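Futmont room turnaround talk: speaker notes
Part 2, floor clearance before vacuuming
Speaker: Ursina Koller

Slide 7. Start with the order of work. Floor first, then bed, then surfaces. Loose items on carpet stop the vacuuming and get kicked under furniture if the bed is stripped before they are lifted.

Slide 8. Timing from the October trial at Garon. Baseline for the full room was 912 seconds. With the floor cleared first it was 870. Say clearly that this is one site and 3 rooms. Do not extrapolate.

Slide 9. Sorting rule. Paper and film wrappers go straight in the bin. Bottles are checked for liquid before they go anywhere. Disposable slippers are single use and are thrown away, including any that look unworn. Clothing is never binned; it is bagged and logged as guest property.

Bin liner: fold well over the rim, lift out when three-quarters full. Sota Hayashi will ask about liner gauge. Refer him to the Nomura sheet.

Slide 10. Leave on screen during questions. Ask the room which item they would pick up first and allow 20 seconds. Then hand over to Chie Aoki for bed linen.
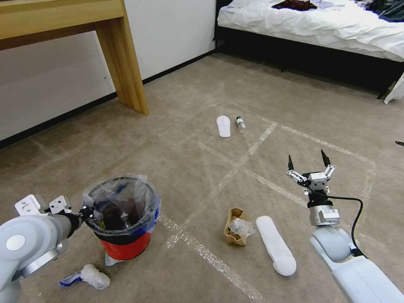 Slide 10: Paper bag, slippers and small bottle on carpet, with lined bin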